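Chapter 6
Keeping a Rule of Life

Where this chapter is going

The last chapter ended with the large monastic houses and the written rules that governed them. This one turns to people who tried to live by a rule without leaving home. They had jobs, children, and rent to pay. Most of them never took a vow. Even so, they wrote down when they would pray, what they would give away, and how they would spend the hours between, and many of them kept to it for years.

A rule of life, as the term is used in this book, is a short written plan for ordering daily time around religious practice. It may be drawn up by one person or shared by a group. It is different from a creed, which states what a person believes, and from church law, which binds every member. A rule binds only those who have agreed to it, and most rules say plainly how a person can set it down.
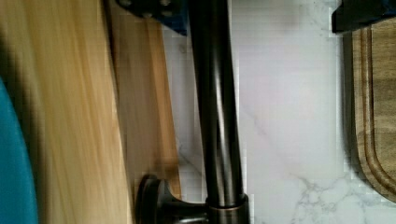

Students sometimes assume that a rule has to be strict. Many are quite mild. The Drastdale Rule, which we will read in full in section 6.3, runs to only 347 words in English. It asks for prayer twice a day, one simple meal a week, and a visit to someone who is sick or alone. It says nothing about dress, and it leaves the choice of prayers open.

Marcela Vondráček wrote the first draft for herself. She had been reading the older rules and found that she could not follow any of them and also get to work. Her first version listed seven times of prayer. She crossed out five. "I had written a rule for a woman with no kitchen and no neighbors," she later told the Drastdale group, and the remark is often repeated there when new members bring in long drafts of their own. 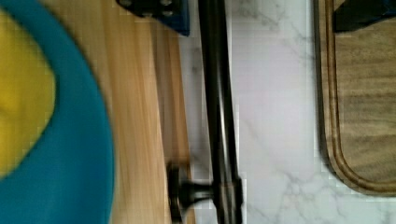 The group that formed around her draft grew slowly. At its largest it had 143 members, spread over several towns, and they met in full only once a year, in May. The rest of the time they met in one another's homes in groups small enough to fit at a table. The home meeting had a fixed order: silence, a psalm, a reading, a meal, and a second silence before leaving.

The meal was part of the order. Paora Ngata, who led the home meetings for a long period, argued that the cooking and washing up should be counted as practice in the same way as the psalm. Denise Goodall disagreed. She held that work in the house was good in itself and did not need to be called prayer to have value. Their letters on this point are the main source for section 6.4 - they are courteous, sometimes sharp, and neither writer gave way. 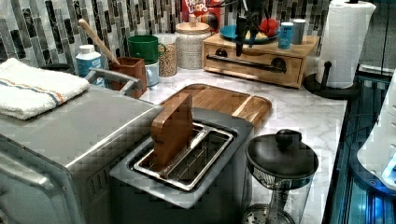

You will notice that this is an old argument. Chapter 3 described how the desert communities wove baskets while reciting psalms, and how some of their critics thought the hands distracted the mind. The question comes up again wherever religious practice moves into ordinary rooms. As you read the letters, keep track of what each writer means by the word "work." They do not always mean the same thing.

The second case in this chapter is the Plirnitia fellowship. Its members kept a shared rule but never met in person. They wrote to one another, and up to 1,000 letters a year passed through the hands of its secretary, Bernardo Pacheco. A fellowship of this kind raises a different problem. In Drastdale, a member who stopped coming was missed at the table. In Plirnitia, a member could stop keeping the rule for a long time before anyone knew.
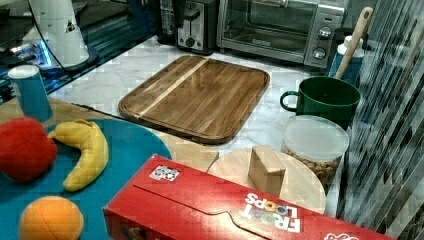
Pacheco's answer was the quarterly account, a single page on which each member wrote what had been kept and what had not. No penalty was attached. Nikau Stubbs has studied the 768 accounts that survive, and section 6.5 draws on that work. The accounts are uneven. Some are a line long, and others fill both sides of the paper with excuses, weather, and family news.

Terms to know

Rule of life
Daily office
Lay member
Quarterly account
Home meeting

Before you read

Write down how you spent the hours of one ordinary day, from waking to sleeping. Mark anything you do at the same time every day, whether or not it has to do with religion. Keep the page. You will need it for the exercise at the end of section 6.2.

6.1 Rules outside the monastery

The earliest rules for lay people were usually letters. A man or woman living in a town would write to a monk or priest and ask how to pray, and the reply would be copied and passed on to friends. Few of these letters were meant to be general. They answered one person's questions, and their advice on sleep, food, and money often makes sense only when we know something about the person who asked.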